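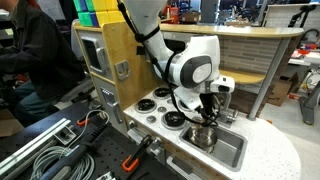
Photo: Yanti Nair / Kendthorpe Film Fund

Kusuma (feature, drama)
Progress report to the fund, June 2018
From: Teguh Sumampouw, producer

Quick one as we're on the road between locations. Full cost report comes separately from Yanti, she has the bank stuff.

Where we are

Script locked. Draft 7, which is the one you have. Teodoro trimmed the wedding section again and lost the uncle completely, so please ignore the uncle in the old synopsis. Ending is unchanged from what you read in the spring.

Cast: lead is signed. Tirta Sitompul plays the mother, very happy about that, she read for us twice and the second time the room went quiet. The brother is still open. We had someone, he took a TV series. Two good options now, both reading with Tirta next week.

Shooting: 20 days done out of 25. The brother's material is all in the last block so the open part hasn't hurt us yet. It will if it isn't settled soon. Teodoro wants to wait for the right person, I want a name on a contract.

What went well

The harbor block. Weather held, came in under on overtime. Ronaldo Enriquez (camera) shot most of it on the long lens from the customs roof and it looks much bigger than what we paid for. Some of the extras came back for free for the night scene, which we did not ask for. We fed them.

Sound is clean apart from the ferry. Some of the mother's lines at the rail will have to be redone in the studio, Tirta knows.

What didn't

Lost the house. Owner sold it, new owner said no, no discussion. We had 4 scenes left there. Have found another place in Brolier with nearly the same stairs, the windows are wrong but Ronaldo says he can keep them out of shot. Moving furniture over now. Extra truck hire is in the cost report under transport, not under art department, Yanti will explain.

Also the generator. Long story. Hire firm replaced it and we are argueing about the bill. I have left the full amount in as a cost until they agree to something.

Money

Second payment recieved, thank you. Contingency partly used (house, generator). Still inside the total. We'd like to move what's left in the travel line over to post, form attached, needs a signature from your side before we can book the mix.

Nutent have seen the first cut reel and are still interested in local distribution. Nothing on paper. They asked for the music to be less sad. Teodoro did not answer that email so I did.

Next

- brother cast
- last shooting block, Brolier house and the bus station
- bus station permit, applied for, waiting
- rough cut to you in August
- stills and poster ideas, Yanti has a folder, ask her for the link

Needed from you

Signature on the budget move. The correct logo for the end credits, the file we have is too small to use. And can somebody confirm if your name goes before or after the regional one, the contract says both in different places.

Phone is bad out here, email is better. Next report after wrap.

Teguh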